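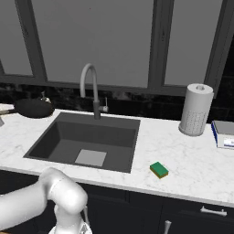 Sponge-to-sink planning, Brevine kitchen sim

tbrunet
Hi all, a longish one, sorry. I'm running Besson as the planner and it takes 267 waypoints to reach the sponge on the right of the sink. The path swings wide every time, and I've been at it since November!

pretine_pat
Lovely kitchen. I'd bet on your collision padding – try 11 mm before you touch the planner.

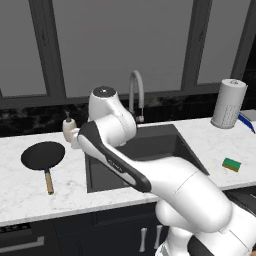

Arm over the basin, pan left, sponge right.

oldgantry
I disagree, Pat. With the arm stretched that close to the faucet I'd keep the padding and reseed the IK, maybe 100 seeds.

tbrunet
Thanks, both of you. I'll try the seeds first and post the logs tonight – Timothée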